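Flandlow Brava 2 review: a hybrid scooter that mostly makes sense

We use cookies to remember your settings and count visits. By continuing to read you accept our cookie policy. Accept | Manage

The Brava 2 is Flandlow's second try at a hybrid scooter. A small gas engine drives the rear wheel, and an electric motor in the hub helps it away from a stop. I rode one for most of April, 700 miles in all, in town during the week and on county roads when I had the time.

Starting is quiet. The electric side moves the scooter by itself up to a slow jog, then the engine cuts in with a small shake through the floorboard. I stopped noticing it after a few days. My passenger didn't.

Flandlow lists the weight at 312 pounds. That is heavy for a scooter, and you feel it when you push it backward out of a parking spot. Once it rolls, the weight sits low and the steering is light.

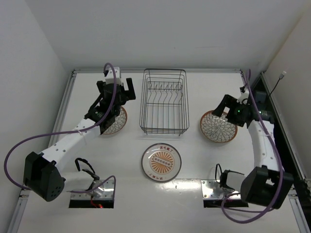 Fuel and charging

I filled the tank twice a week. The battery tops itself up when you brake, and there is a plug under the seat for charging at home. A full charge from the wall took most of an evening and gave me enough electric range to get to the grocery store and back. Past that, the engine does the work. Riders who want to skip gas altogether should look at something else.

The dealer, Bhattacharjee Cycles, charged me $380 for the home charger and the longer cord. I think the cord should be in the box.

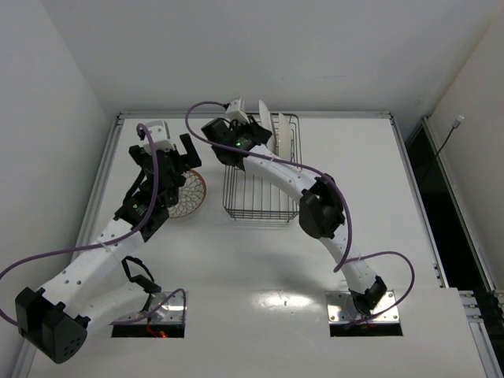 Storage is the best part of the Brava 2. The space under the seat takes a full-face helmet with room left for gloves and a rain jacket, and the floor is flat enough for a grocery bag. The optional rear basket is less useful. It is an open wire thing, much like a dish rack that holds plates upright, and anything small drops through. I lost a tire gauge that way. Get the Culetero top box, which locks and fits the same bracket with four bolts.

Comfort and service

The seat is firm and wide. Gheorghița Toma rode behind me for an hour and asked for a backrest, which the top box also provides. The mirrors blur at highway speed. The brakes are strong, though the front lever has a long pull before anything happens.

The first service was an oil change and a software update, done while I waited. The update fixed a fuel gauge that had been reading low. It did nothing for the clock, which still loses a few minutes a week.

I would buy the Brava 2 for a commute with a lot of stop signs. For longer rides the plain gas model is lighter and costs less.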